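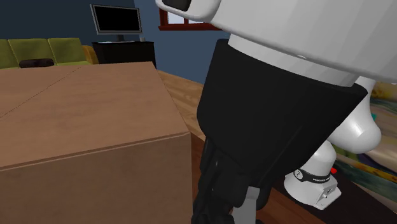 **Tirnar : questions fréquentes avant de signer**

Vestlow vend Tirnar comme un service « clé en main » : on décrit une tâche de manipulation, leurs équipes construisent la scène en simulation, y entraînent un bras avec sa pince, puis livrent un programme à charger sur le vrai robot. Nous avons eu accès à l'offre d'essai depuis septembre. Les questions ci-dessous sont celles que nos adhérents nous posent le plus souvent. Les réponses n'engagent que nous.

*Page revue le 6 novembre 2021.*

### Que reçoit-on exactement ?

Un accès au simulateur, un lot de scènes d'intérieur toutes faites (salon, bureau, atelier) et le programme entraîné sur la tâche commandée. Le bras réel n'est pas compris. La pince non plus, ce que la plaquette commerciale mentionne en dernière page.

### Les scènes sont-elles réalistes ?

Pour l'œil, assez. Il y a un canapé, un écran posé sur un meuble, un parquet veiné, des reflets sur les carters du bras. Reste à savoir à quoi sert ce soin. Un beau parquet n'apprend pas grand-chose à une pince sur le poids d'un carton ou sur le frottement d'un sachet. Vestlow affirme que la variété visuelle rend le programme plus robuste. C'est possible, mais nous avons demandé une comparaison avec et sans décor et nous l'attendons encore.

### Le programme fonctionne-t-il sur un vrai robot ?

Parfois. Nous avons lancé 60 essais de prise sur le bras de l'atelier de Filthorpe, avec les mêmes objets que dans la scène virtuelle : 50 en simulation comme sur la plaquette auraient été une bonne nouvelle, nous en étions loin côté matériel. Les objets rigides passent correctement. Tout ce qui plie, glisse ou s'affaisse pose problème, et le réglage à la main a pris bien plus de temps que prévu.

### Vestlow annonce un déploiement en deux jours. Est-ce crédible ?

Si votre table, votre éclairage et votre caméra correspondent à ceux de la scène, peut-être. Chez nous, il a fallu huit jours ouvrés, dont une bonne partie passée à recaler la position du socle. Demandez par écrit ce que recouvre le mot « déploiement ». Dans le contrat que nous avons lu, il s'arrête à l'installation du logiciel.

### Peut-on modifier les scènes soi-même ?

Oui, dans certaines limites. Déplacer un meuble ou changer une couleur de mur se fait depuis l'éditeur. Ajouter un objet à soi suppose de fournir un modèle 3D propre, avec sa masse et ses propriétés de contact. Si vous ne les avez pas, Vestlow les estime et facture l'estimation.

### Et les collisions ?

Le simulateur les signale, mais avec une tolérance réglée assez large par défaut. Un doigt de pince qui frôle l'arête d'une boîte n'y compte pas comme un contact. Sur un vrai poste, si. Resserrez ce paramètre avant tout entraînement, quitte à voir le taux de réussite affiché baisser.

### Existe-t-il une solution concurrente ?

Blackwood propose une formule voisine, sans les décors et avec une documentation nettement plus sérieuse sur les frottements. L'interface est pénible. Nous ne l'avons testée que sur deux tâches, trop peu pour la recommander.

### Qui possède les données d'entraînement ?

Vestlow, sauf avenant. Vandana Sandhu, qui relit les contrats pour notre association, a obtenu que les essais réalisés sur notre matériel restent chez nous. La clause figure désormais dans le modèle joint au dossier adhérent. Pour les trajectoires générées en simulation, la réponse a été non.

### Faut-il un spécialiste en interne ?

La plaquette dit que non. Nous disons que oui, au moins une personne capable de lire un journal d'erreurs et d'arrêter un bras sans paniquer. L'assistance répond poliment, souvent le lendemain, et renvoie volontiers à une page d'aide que l'on vient de lire.

### Alors, on s'abonne ?

Pour explorer une idée avant d'acheter du matériel, l'essai vaut la peine. Pour une mise en production, exigez d'abord une démonstration sur votre propre poste, avec vos objets, et des résultats d'échec aussi détaillés que les réussites. L'engagement minimal est annuel et la résiliation anticipée n'est pas remboursée.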